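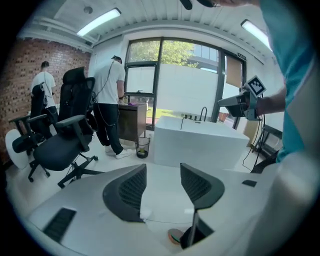
手持ちグリッパーを構えて、レンガ壁の部屋にて

8月、手持ちグリッパーの指とカメラをあれこれ比べてきました！ そのときのギャラリーです。わたし(アンナリースと呼ばれてますが、正しくはアネリース・シュヴァイガー、Annelies Schwaigerです)は普段アームの制御側をいじっている人間なので、自分の手でグリッパーを握って物をつまむ日がこんなに楽しいとは思っていませんでした。腕はしっかり筋肉痛ですが。

比べたのは、指先がEdonとPrisenの2種類、それにKallsideのコントローラー。どれも仲間うちの呼び名で、Edonはアッティラ(Attila Kelemen)が設計した内側に網目のパッドがつくタイプ、Prisenはアランカ(Aranka Vincze)が削り出した、もっと素っ気ない形のものです。名前の由来は聞いたけど忘れました。たしか誰かの飼い猫だったような…。

さて、最初の一枚。手前に大きく写っている白い本体に、黒い網目パッドの指が2本、V字に開いています。わたしはこの開き具合がけっこう好きで、つまむ前に指の間から向こうが見通せるのがとにかく楽なんです。右の人が持っているもう1台には白い四角のマーカーが載っていますね。これで手先の位置を追いかけます。マーカーの角度は最後までもめたところで、アンドル(Andor Vincze)は「もっと寝かせろ」派、わたしは「立てろ」派。マーカーを寝かせると棚の奥に手を入れるときに引っかかりにくいんですが、腕をひねった途端に追跡が飛ぶんですよ。結局どっちも試して、わたしの勝ちでした(と、わたしは思っています)。

布つまみの課題は、パッドの摩擦がそのまま結果に出ます。薄い布を端から1枚だけ持ち上げるとき、Edonだとすっと行くのに、Prisenだと二度三度とやり直しになりがち。逆に小瓶みたいな硬いものはPrisenのほうが指が逃げなくて、位置がぴたっと決まります。どちらか一つ選べと言われたら、うーん、布をやる日はEdon、台所まわりの日はPrisen、でしょうか。ずるい答えですみません。

コントローラーのほうは、Kallsideの更新周期を60Hzに固定して使いました。もっと上げられるのに、とタンデカ(Thandeka Mkhize)には言われたんですが、カメラ側と足並みをそろえておくとあとの処理が本当にラクで。これは譲れません！ 記録できた動作は全部で3,553本。目標が3,000本だったので、終わったときはみんなでちょっと叫びました。そのうち使えないものがどれだけ混ざっているかは、まだ怖くて見ていません。

指を付け替えるときは毎回、開ききった位置と閉じきった位置を取り直します。これをサボると、画面の中では閉じているのに手元では隙間がある、という気持ちの悪いデータができあがるんです。わたしは初日に1回やらかしました。付け替えそのものは慣れれば5分ほど。ねじが小さいので、床に落とすと長引きます。
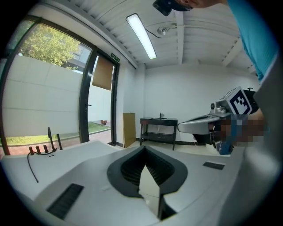 頭のカメラと手元のカメラ

マーカーつきのグリッパーと、頭につける黒い機器。この組み合わせ、最初は重そうだなあと思ったんですが、つらいのは首よりむしろケーブルでした。振り向くたびに背中でくいっと引っぱられるんです。長さを変えたり、肩で一度留めたりして、だいぶましになりました。

手元のカメラは広角なので、グリッパー本体がどうしても下半分にどーんと入ります。もったいない気もしますよね。でも指先と本体の位置関係がいつも同じ場所に出るので、ずれたときにすぐ気づけるんです。シャールケジ(Sárközi)という呼び名の、もう少し画角の狭いレンズも試しました。まっすぐな線がまっすぐ写るのは気持ちいいんですが、横から近づいてくる物が見えなくて、わたしの好みではありませんでした。

それから窓！ 明るい窓のほうを向くと露出がぐっと引っぱられて、手前の黒い指がつぶれがちになります。露出は固定、値は窓に向けて決める。アランカのこのやり方をそのまま真似したら、後半はずいぶん安定しました。
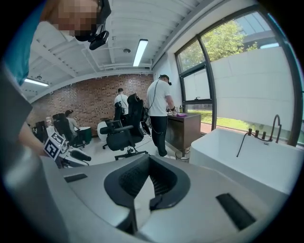 あと、思っていたより大事だったのが握りの太さです。長く持っていると小指側から疲れてきて、そうすると手首が寝て、閉じる動作が雑になる。アンドルの手だとちょうどいい握りが、わたしには少し太いんですよね。テープを巻いて太くするのは簡単だけど、細くするのは作り直しなので、次は細いほうを基準にしてもらうことにしました。アッティラ、よろしく！

次回はEdonのパッドを少し柔らかい素材に替えて、同じ布でもう一度比べます。Prisenのほうも指先をほんの少し丸めてくれるそうなので、新しい指が届いたらまたこのページに写真を足しますね。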